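Sleep and light on a memory care unit: questions for Floarea Olteanu

Floarea Olteanu has managed night care at Monden, a residential home with 40 beds, for long enough to have rewritten its night routine twice. The current version covers lighting, room checks and what staff do when a resident with dementia is up at 3 a.m. We spoke in April, between her handover and a staff meeting.

Her first point was about records. Until the last rewrite, the night log had one column for sleep, filled in as "good" or "poor."

"Poor could mean awake for an hour at midnight or up from two until breakfast," she said. "You can't plan from that. We now write the time the person was found awake, what they were doing, and the time they were next seen asleep. If staff didn't see it, they leave it blank."

The log goes to Cuiping Pan, the day nurse lead, who reads it against naps, pain relief and fluids. Olteanu described one resident whose waking clustered near 4 a.m. The evening dose of a water tablet had been given late. The prescriber moved it to the morning, and the entries thinned out over the following weeks.

Room checks changed as well. Hourly checks with the door fully opened were replaced by a schedule written for each person. Residents at risk of falls or with breathing problems are still seen often. For 38 residents the plan was revised at least once after the first month.

"A check is a reason for waking, and it should be counted as one," Olteanu said. 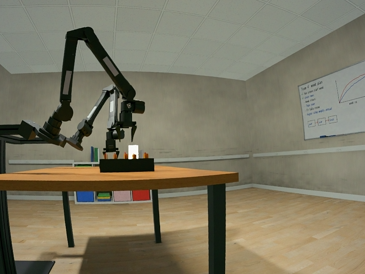
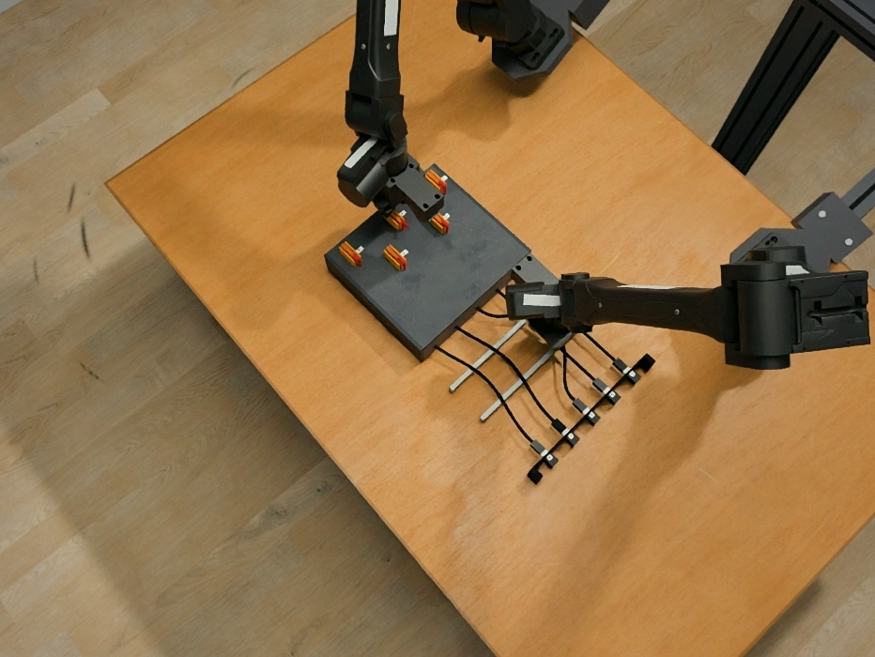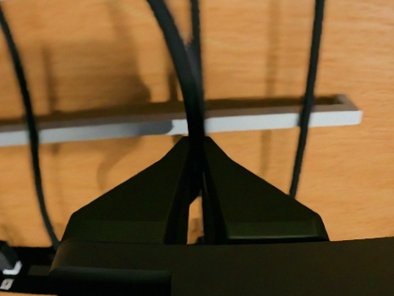 Lighting and the bathroom route

Corridor lights at Monden are dimmed in the evening and kept low until the morning shift. Bathrooms have a low-level amber light that stays on, with the door left open so the toilet can be seen from the bed. Olteanu regards the sight line as the more useful of the two measures.

"If you have to remember where the bathroom is, you're depending on the thing that's failing. If you can see it, you go."

Daylight gets equal attention. Breakfast was moved to the east side of the building, and residents who can go outdoors are taken out before lunch. Naps are kept short and early where the person agrees to it.

When someone is up

Staff are told not to start with "It's the middle of the night." They use the person's name, ask what is needed, and then go through toilet, pain, hunger, temperature and noise, in that order. A snack and a warm drink are kept on the unit. Some residents want company for a time, and a chair near the night desk is used for this.

I asked about sedatives. Olteanu said those requests go to the doctor with at least two weeks of log entries attached, and that the fall risk is discussed with the family first.

"Families ask for something to help Mom sleep. It's a fair question. I show them the log and we start from there."

The next revision will deal with residents newly arrived from the hospital, whose first nights are not yet covered by a separate plan.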